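Home | Diary | Garden | About | Contact

July, by Cullau

Went to the county meeting tonight about the tethering ordinance and got home so late the dog had given up on me and gone to bed. They want to cap how long you can leave a dog chained outside, 2 hours at a stretch, and none at all when it's over ninety out. I'm for it! I signed up to speak, lost my place on my card, and said "shade" probably fifteen times.
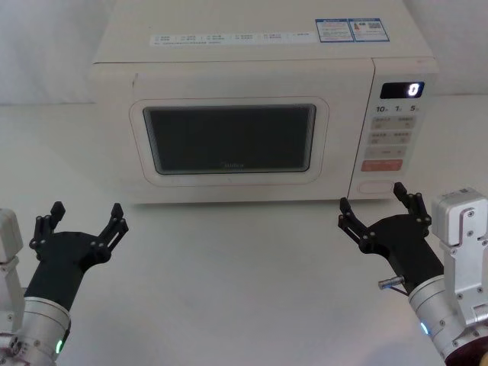
The pushback was mostly over the fine, which is 800 dollars for a second offense. One man said that's more than his truck is worth (it got a laugh, and I laughed too). I do see it, a little. I'd rather folks got help with a fence first, and there's a group over in Kandasamy that puts up 6 a month for people who can't pay for one. I wish we had that. 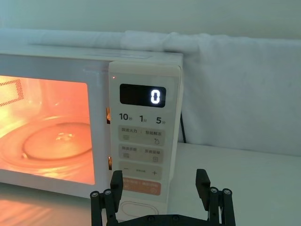 The vote got pushed to next month, so I have to do this all over again. I came home starving and stood in the kitchen going over everything I should have said, while the glass turntable sat there with the orange light on and the dog snored down the hall. Next time I'm typing it up in big letters. And bringing a sandwich.

Tomorrow: call the county office, buy kibble (the 40 pound bag), trim nails if she'll let me.

Comments

Tretura: I was in the back row, you did fine. The shade part needed saying.

Drivura: Does it cover those overhead trolley lines too? We use one for our beagle.

Cullau: I think so but I'll ask when I call.

Older | Newer | Top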